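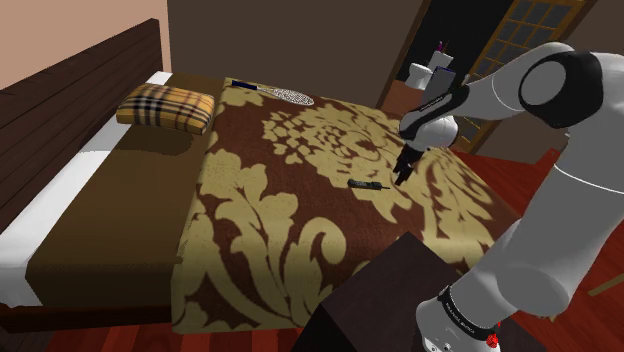

Figure 7.1 Simulated bedroom task. The two-fingered gripper is just above the bedspread, close to a small black device; a racket lies nearer the pillow.

CHAPTER 7
Rules for Robots in Bedrooms

Kauko Lahtinen and Siiri Miettinen
March 2024

Most of the rules we have for robot arms were written with a factory in mind. A factory has a fence, a painted line on the floor and a person whose job it is to know where the line is. A bedroom has a bed, which is soft, moves when you lean on it, and may have someone in it. You would expect the rules for the second place to look quite different from the rules for the first. In our experience they mostly look like the factory rules with the word "operator" crossed out and "resident" written in.

Take the Fomlow Code of Practice for Household Manipulators, which many students will meet in their first job. It runs to 14 clauses. Read them with a pencil and mark each one that a tester could fail. We get to six. The others ask for "due care", "suitable clearance" or "an appropriate speed near soft furnishings", and there is no way to fail a clause like that, so there is no meaning in having passed it. A manufacturer can print "meets Fomlow" on the carton after a fairly relaxed afternoon.

The code also lets a maker meet any clause by simulation alone. We are not against simulation. It is cheap, nobody gets pinched, and you can run the same reach over a bed as many times as the power bill allows. The trouble is what gets left out of the model and then left out of the report. How far does the mattress sink under a fingertip? Does the bedspread bunch up and drag the small object along with it? Where is the stop button, and could a person lying down reach it? A simulated blanket may be a painted surface with no give in it at all. If the report doesn't say so, the reader will assume a blanket.

In August the Plamness group at Dravunthorpe put out a report on bedside tidying that was passed around our department with some excitement. The arm picked small items off a bed and the authors claimed full compliance with clause 2, on clearance. We asked what distance they had used. They had measured from the gripper to the headboard. The clause says "nearest fixed object", and a headboard is a fixed object, so on paper they were right. A sleeping person is not a fixed object and did not enter into the sum.

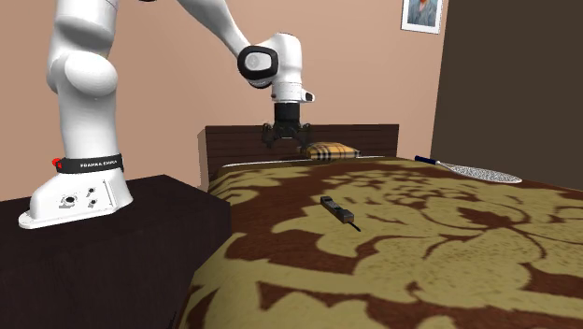 We raised this with Manninen, the firm that checks work against the code, and were told that the wording would be looked at in the next revision. It may well be. In the meantime the certificate stands, and you will see it quoted in sales material.

None of this means you should ignore standards. You will be asked to work to them, and some clauses are good. Clause 6, on what the arm must do when it loses power while holding something, is clear, can be tested, and was plainly drafted by a person who had dropped things. Our advice is to treat every other clause as a claim that somebody still has to back up. Ask what was measured, from which point to which point, and on what kind of surface. Ask whether the test was run on a real arm or a modelled one. If the answer is "both", ask for the two sets of results separately, and be patient, as they can take a while to turn up.

Section 7.1 goes through the Fomlow clauses in order, with the wording as published. Section 7.2 sets out a way of rewriting a vague clause so that it can be failed. You will need a copy of the code for the exercises, including the annex on textiles, which is sold separately.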